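Search this journal Enter keywords
Home Issues Authors About

3.2 Storage and the small craft room

In the second part of the study we asked 65 persons who make handmade goods at home how they keep their materials. Most of them work in a room which has also another use, for example a guest bedroom. The respondents from Hastholm had the smallest rooms, and 16 of them reported that they sell their work regularly, mainly cards, felt toys and painted frames.

The answers show that the size of the room has less influence on satisfaction than we expected. Ogura, in her earlier interviews, found the same for quilters. More important was whether the tools in daily use could be reached from the chair. Paper was named most often as the difficult material, as it bends when it stands and is forgotten when it lies in a pile. 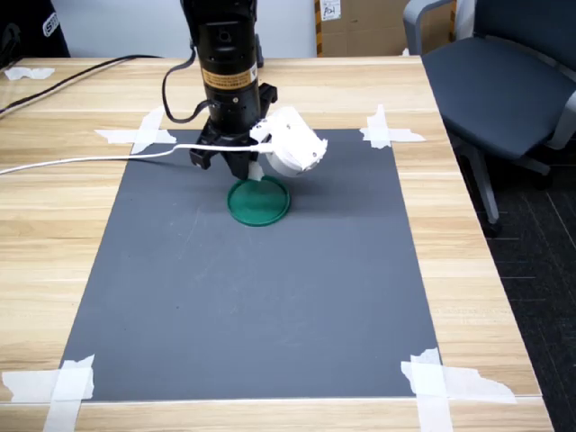
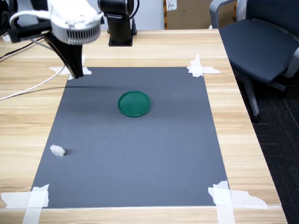 Figure 2. Table surfaces with robot arms and two-finger grippers.

Wall display was treated as a separate question. Many respondents keep one wall for finished pieces, and they change it before the June market. A few said that customers who visit the home choose directly from this wall. We did not ask for prices, but one maker, who sells under the name Rinico, wrote that she had around 200 small items on show. The scale of Ruiz-Ortega was used for the satisfaction scores, and it was translated by Kaede Ogura.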